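Setting up a table task for your club's two-arm robot

171 shares · 70 comments

If your school or community club has managed to get its hands on a two-arm setup, congratulations, and also brace yourself, because the arms are the easy part. I spent most of last November with the Winton robotics club getting ours ready for the Zasthorpe Challenge (household category, which this time around was a tea service), and the thing I learned over and over is that the table matters more than the code. So this is the table page. I'll do a separate one on tuning grip force once I've recovered.

What you'll need

A table that doesn't wobble. Put your hand on the corner and lean. If it moves, fold a bit of cardboard under the leg now, because you will not want to do it later with everything calibrated.

Brown paper, the thick kind that comes on a roll. One sheet, big enough for the whole work area.

Masking tape, a pencil, a notebook with actual paper in it.

Crockery. We raided the club kitchen and the op shop. You want a mix of tall, flat and small.

Step 1: Lay the paper

Smooth it from the middle outwards and tape the underside of the edges so there's nothing on top for a finger to catch. A few creases are fine. We tried a glossy tablecloth first and the overhead lights bounced off it so badly that our vision script thought the reflections were saucers. Matte brown fixed that in one afternoon — best few dollars we spent all season.

Leave a strip of bare table showing along at least one side. It gives you somewhere to rest the laptop cable, and it's handy for checking that the paper hasn't crept.

Step 2: Choose your objects

Pick things that give the students different problems to solve. A tall cup is a side grab. A little bowl wants one finger inside the rim and one outside, and it's the one everybody underestimates! A big flat plate is a horror for parallel fingers, so keep it in for the keen ones and don't feel bad about saving it for week three. A tray is good for the end of the task, when things have to be put on it.

Pale colours against the brown are lovely for beginners. The camera finds them quickly and the kids get a win on day one.

If you use a kettle, leave it empty while you're testing. Please. I don't care how confident your programmer is.

Step 3: Place everything

Start with wide gaps. Our rule was that an open gripper had to fit between any two objects without touching either one, and I'd get a student to check it by moving the arm slowly by hand with the power off. Keep the middle of the paper clear, as that's where the two arms will want to meet, and if they're going to bump into each other you'd like it to happen over nothing.

Give each arm a side. Left arm gets the tray and kettle, right arm gets the cup, bowl and plate. You can get fancy with handovers later on.

Then trace lightly around the base of each object in pencil. Once you're happy, number the outlines and copy the layout into the notebook. 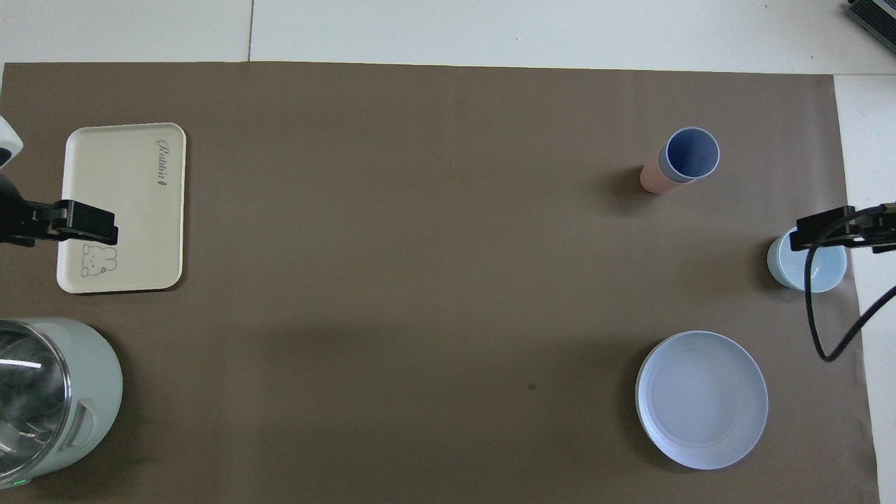
Words by Karlijn Bosman, Winton robotics club
Posted July 18, 2020

Step 4: Do the hover test

Before anyone closes a gripper on anything, send each arm to sit over its first object and stop there. Left fingers over the tray, right fingers over the bowl. Now walk around the table and look from every side, kneeling down so your eyes are level with the rim. You're checking height, and you're checking whether the fingers line up with the spot you want to grab.

Look at your cables while you're down there. A loop that hangs near the bowl is something to keep an eye on, and you'll want to watch where it travels through the full movement. We run each arm through its path at low speed and have one student do nothing but follow the cable. Mihret Zeleke took that job on in our group and she stopped us twice before we dragged a cup off the table.

Step 5: Run it, badly, lots of times

Our first script was in Numon, the block-based language the challenge supplies, and it was awful. That's okay! Set the speed low, pick one object and one arm, and go again and again. We aimed for 100 goes at the bowl before we let ourselves touch the plate. Write down what happened each time, even if all you write is "missed, too far left".

Put the object back on its pencil outline after every go. If the kids get sloppy with this the results mean nothing, and then you have a very long chat about why Tuesday-you can't compare numbers with last-week-you.

Step 6: Mess it up on purpose

When the bowl is going well, shift it a finger's width. Turn the tray. Swap the cup for a different one. The Nigatu team, who beat us fair and square, told us they'd shuffled their table before every single practice, and I wish we'd started doing that sooner. The challenge is scored out of 1,000 and we lost most of our points to a tray that the judges had turned the other way round.

New paper goes down when the pencil marks get too confusing to read. Keep the old sheet, though. Ours is on the clubroom wall with everyone's names on it.

70 comments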